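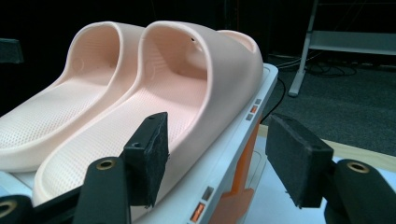 我一直以为机器人公司的规矩都是给机器人定的,什么限速啦、围栏啦、急停按钮啦,去了一趟 Brorkero 的开放日才发现,墙上贴得满满当当的纸,有一大半管的是人手!怎么拿夹爪、从哪个角度靠近东西、什么时候该松、什么时候这一条就算作废,全都写着。我们这组轮到看的是"软鞋类",一双浅粉色的拖鞋并排放在白色台面上,台子侧面亮着橙色的小方灯,鞋底里一排一排的小凹点看得我脚底发痒(我家浴室那双也是这种,夏天一出汗就踩得吱吱响)。手持夹爪贴得很低很近,两块黑色泡沫垫张着对着鞋,我站在旁边大气都不敢出,好像人家要拆炸弹似的。

先说怎么去的吧。Brorkero 在 Hosham 的老工业区里,从火车站坐公交要40分钟,车上没什么人,窗外先是一片菜地,然后是卖瓷砖的,再然后还是卖瓷砖的。下车以后我走反了方向,绕到一家洗车行后面才看见他们的牌子。开放日是2019年4月26日,报名邮件里写得特别细:穿包脚的鞋,长头发扎起来,不要戴垂下来的项链,胸牌绳子要用他们发的那种一拽就开的。我当时觉得有点夸张,到了门口前台真的一条一条看,有个穿凉鞋的男生被请去换鞋,柜子里备着好几种码的布鞋,难看得很,不过他穿着逛了一下午也没抱怨。

带我们的是 Marianna Jabłońska,负责他们的采集规范。她说话很快,走路更快,上楼梯的时候还在回头讲。她一上来就问大家,有没有人给别人写过菜谱。我举手了!她说那你就明白我的工作了,你写"盐少许",有人放一撮有人放一勺,最后端上来的就是好几道菜。他们请人拿着手持夹爪一遍一遍地做动作,录下来给机器学,要是每个人对"夹稳"的理解不一样,录得再多也是一锅粥。

所以他们有一本册子,叫 Asfaw。我以为是什么英文缩写,问了才知道就是当初建文件夹时随手取的名字,后来改不掉了,全公司都这么叫。"你看过 Asfaw 了吗?""Asfaw 里不是这么写的。"听了一下午,我都快把它当成一位不在场的同事了。册子挂在每个工位边上,塑封的,边角都翘起来了,上面还有人用圆珠笔画的问号。Marianna 说画问号是允许的,而且鼓励,每次修订就先翻问号最多的那几页。我特别喜欢这一点,我们单位的操作手册要是敢在上面写字,行政能念叨你一星期。

我凑过去抄了几条,征得同意的啊,她说这些不保密:

动手之前先停一下,让东西和夹爪都在视野里,再开始靠近。

靠近要慢,速度要匀,中途觉得角度不对就退出来重来,不许在半路上硬拧。

不拿手去扶。东西滑了就让它滑,那一条照样保存,在备注里选"滑脱"。

东西成对的,按一只一只来,除非任务单上写明一起夹。

台面上不该有的东西先清走,再按开始。

换班的人自己检查夹爪,前一个人说"没问题"不算数。

第三条我琢磨了好久。换成我肯定忍不住伸手去扶嘛,眼看着要掉了!同组有位大叔也问,失败的为什么要留着,占地方。Marianna 说刚开始大家都爱删,觉得录坏了丢人,后来回头一查,剩下的全是顺顺当当的,机器学完以后一碰到东西歪了就傻在那儿。现在删片段要填单子,写原因,还得另一个人签字。她说单子故意设计得有点烦人,烦到大家懒得删。(这招我打算学回去对付我家那位乱扔收据的。)

讲到拖鞋这一类的时候大家问题最多。大叔说,拖鞋有什么难的,伸手一抓就是了。Marianna 让他讲讲自己会抓哪儿,他说鞋面那条宽带子,旁边一个姑娘说当然是后跟啊,两个人就争起来了,我在旁边听得津津有味。她等他们争完才翻开册子给大家看,软鞋这一页上,下手的位置是写死的,每种鞋先看任务单,单子上是鞋带就夹鞋带,是鞋跟就夹鞋跟,想换得先停下来换单子。道理我倒是能懂,那条带子拱起来的地方底下是空的,软的硬的一捏变多少形,光看可看不出来。还有鞋里那些密密的小点,她说凡是这种细密纹路的表面,册子要求备注里写上"有纹理",方便后面整理数据的人挑出来看。我问那亮光反光的呢,她说也有一格,叫"高光",浅颜色的东西基本上都要勾。就粉拖鞋边上那种一道一道的亮边,以后我看见什么都想勾一下"高光"了。

泡沫垫也有说法。我本来以为垫子就是随便粘两块海绵,结果关于它的规定比关于夹爪本身的还长。垫子毛边到什么程度可以继续用、什么程度要换,册子里是拿实物小样对比的,一小块一小块贴在卡纸上,可以摸。换的时候左右要一起换,只换一边会被打回来,说两边摩擦力不一样,录出来的东西就偏了。还有,换垫子要登记时间,不登记的话那之后录的全部先放一边待查。我摸了一遍小样,最旧的那块手感像我奶奶家的旧毡子,怪亲切的。

茶歇在二楼,咖啡机上贴着 Bustico 的标签。我还以为是咖啡品牌,问了才知道 Bustico 是他们另一个项目的名字,专门做厨房和茶水间里的动作,所以这台机器白天给人喝咖啡,到了点要让出来做采集,上面写着"采集时段请勿取用"。有个员工端着空杯子在门口等,脸上那个表情啊。点心是苹果卷,皮有点湿了,但馅儿很好,我吃了两块,别告诉别人。

下午的重头戏是看他们怎么验收。屏幕上放的是上一批的记录,总共1428条,审的人两个一组,各看各的,看完才能对答案。我觉得这一段是全天最有意思的!他们不许一起看,怕一个人先说"这条挺好的"另一个就跟着点头了。对不上的片段挑出来,拿到会上放,大家拿着 Asfaw 翻到那一条逐字地抠。我们旁听了一小段,争的是"开始"到底从哪里算,是夹爪动的那一下,还是东西进入视野的那一下。两边都有道理,吵到后来有人直接去拿了白板笔。Marianna 小声跟我们说,这一条已经改过好多回了,9月还要再改一次,到时候旧的记录是按老规矩标还是全部重标,想想都头疼。

我忍不住问她,规矩这么多,大家不烦吗。她说烦啊,当然烦,她自己也烦。刚推行的时候有人在册子封面上画了一只打哈欠的猫,她觉得画得挺好,就让印刷的把猫留下了,现在每一版封面都有。后来她说了一句我记到本子上了:"谁要是能讲清楚某一条是为什么加的,我就愿意听他说为什么该删。"据说真有人这么干成过,删掉的是关于袖子长度的一条,那条当初写下来的原因谁也想不起来了。

安全方面也讲了,不过我听下来和采集是混在一起的,没有单开一课。比如桌子和设备周围的线要怎么归拢,比如带灯的设备,亮着灯的时候手伸过去之前要先喊一声,旁边的人应了才算。我们组有个小朋友(跟爸爸来的,看着也就上小学)学会了这个,后面一整个下午不管干什么都先喊一声,上厕所也喊,喊完还等他爸应,把大家笑得不行。Marianna 说他可以来上班了。

隐私也有一页。手持夹爪上带着摄像头,难免拍到人,所以采集区的地上有提示,参观的人要是不小心走进去,那一条就停掉,问过本人再决定留不留。我们进去之前也签了字,可以选同意或者不同意,选不同意的胸牌是另一个颜色,站位也会给你安排在后面。我选了同意,大叔选了不同意,结果他站的位置反而看得更清楚,后悔了一下午的是我。

要说不足嘛,也有。讲解的小喇叭声音太小,后排基本靠猜。材料只有英文的,我旁边那位阿姨全程举着手机翻译,"夹爪"翻成了"螃蟹",她认认真真地问螃蟹多久保养一次。还有就是动手体验的环节排队太长,我等了好半天,轮到我的时候只剩最后一点时间。不过还是摸到了!比想象的沉,捏下去要用点劲儿,我第一遍就犯规了,半路上硬拧了一下,旁边的小伙子特别温和地说"退出来,再来",跟驾校教练完全两种物种。第二遍我慢慢地来,东西还是滑了,我手都伸出去一半了,硬生生缩回来,自己在备注里选了"滑脱"。他说这条很好,可以留。我高兴了一路。

本网站使用 Cookie 以改善您的浏览体验。继续浏览即表示您同意我们使用 Cookie。 接受 了解更多

回来的车上我跟那位大叔坐在一起,聊了才知道他以前在纺织厂管质检,难怪问题那么多。他说他们那会儿也有一本册子,也是挂在机器边上,不过谁敢在上面画问号,奖金就没了。他下车前问我有没有拍到垫子小样那张卡纸,他没拍上,我说拍了,可是糊了。想去的朋友可以留意一下他们的报名邮件,名额放得挺突然的,还有就是带件外套,采集区里冷气开得很足,我穿着短袖抖了一下午。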